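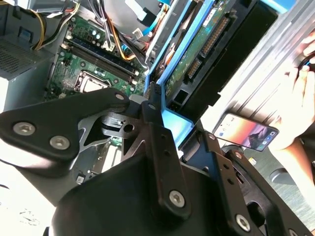

Help wanted: part-time parts sorter and counter person

I run Stollau, a little secondhand computer shop, and I need another pair of hands. It's me and a part-timer right now, and since December the back shelves have been winning. People are cleaning out their home offices and bringing us everything, which I love, but I can't be at the counter and up to my elbows in a pile of old towers at the same time!

So I'm looking for one person, 30 hours a week, to split the time between the front counter and the back. Mornings you'd be checking in whatever came through the door and getting it onto a shelf with a tag on it. Afternoons you'd mostly be up front selling cables to students and telling people (nicely) that no, we don't buy fax machines.

You don't need a degree or a certificate. I don't have one either. What I'd like is someone who has opened up a desktop before, even if it was just the family one, and who can tell a memory stick from a graphics card. If you can't yet but you're curious and careful with screws, write to me anyway and say so.

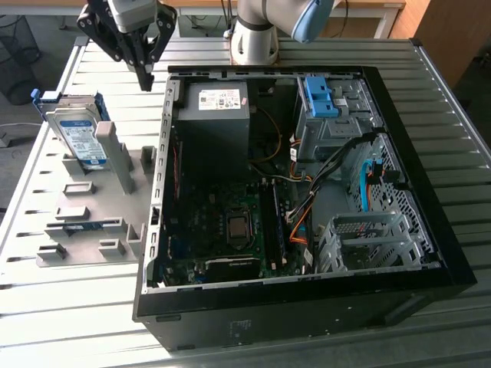
The other big piece of the job is the stock list. We keep it in a program called Titasia, and it's ugly and slow and I'm very fond of it. At last count there were 3468 items in there, and 416 of them have no shelf location at all, so your first month will include a fair bit of treasure hunting. I'll make the coffee. The shop also has a radio, and whoever is in the back gets to pick the station (my one rule is no talk shows before lunch).

A few practical things. There's some lifting, mostly towers and the occasional awful old monitor, and we have a cart. The shop is up three steps from the street, but there's a ramp around the side by the loading door. Parking is hopeless, so take the bus if you can. The 357 stops right across the road, next to Zusano, the noodle place, and you will end up eating there more than you planned.

You get paid every two weeks, you get the staff discount from day one, and I close the shop for a full week at the end of December with pay. Saturdays are shared out, so you'd work every other one. Hours can bend a little if you have classes or kids, just tell me up front what you need.
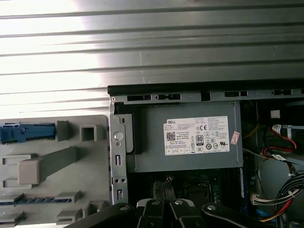 A Dell power supply in an open desktop case.

To apply, send me a note at the shop or drop one off at the counter. A resume is fine, but I'd much rather read a few lines about something you've taken apart and whether you got it back together. Please get it to me by 22 May 2021. I'll answer everybody, though it may take me a week, and I'd like the new person to start as soon as they're free.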